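About Landanik

Landanik is a small robotics workshop with a soft spot for kitchens, cluttered tables and everything people leave on them. We started out fixing motors and control boards in a shared unit on the Vesmont side of town, moved twice, and somewhere along the way fell in love with the problem of picking things up. It sounds so simple! Then you try to get a machine to take hold of a paper cup without crushing it, and there goes your winter.

These days most of our work is with hand-held grippers. A person holds the tool, does an ordinary job with it, and what the tool records helps teach a robot arm to do that job later. Our main project is called Akesau, and it's all about drinkware and food containers: standing them up, stacking them, putting them where they belong.

What you'll see on a visit

We run open days in homes and small rooms, wherever somebody will lend us a table. We love doing it this way. A lab bench is tidy and well lit and teaches you very little about how people live. A real room has cables, reflections, coats over chairs and a cup lying on its side, and the grippers have to cope with all of it.

Each visit starts with the table. We put out a mix of cups and containers, some upright and some tipped over, and let people look it over before they pick up a tool. The metal tumbler is a favorite first try. Smooth, round things that lie flat are harder than they look, and everyone gets very quiet and serious over them (even the teenagers, which their parents enjoy enormously).
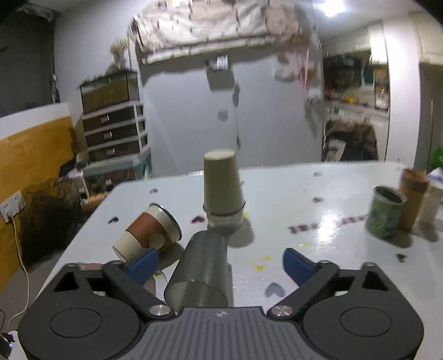
How a demonstration goes

We begin at 2 in the afternoon and keep the talking short. You get a look at how the jaws open and close, you try the blue fingers on something that can't spill, and then you're off. Paper cups come next, because they give when you squeeze them and you feel right away how much grip is too much. After that we let people pick their own targets. Open cans are popular, and so is anything with a bold pattern on it.

One of the grippers has a little screen on top with a live view of the room, and that's what gets people talking. They watch the screen, then the table, then the screen again, and start asking really good questions. What happens with clear glass? Does the shine on the tabletop matter? Can it handle a stack? We don't have a finished answer to all of those, and we're happy to say so and try it with you on the spot.

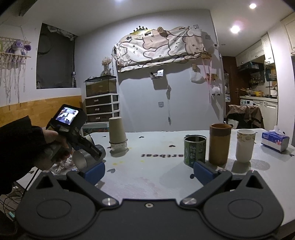 Words by the Landanik open day team
Filed under: About us, Visits

Come and have a go

Our next round of open days is in March. No experience needed, and no math either. School groups are very welcome, and so are grandparents, who tend to be excellent at this! If you have a table and a free afternoon, we can also come to you. Bring a cup or container of your own if you'd like to see how the grippers get on with it.

Between visits you'll find us at the Mathias building, second door past the loading bay. Ring the bell and give us a minute, we're probably under a bench looking for a screw.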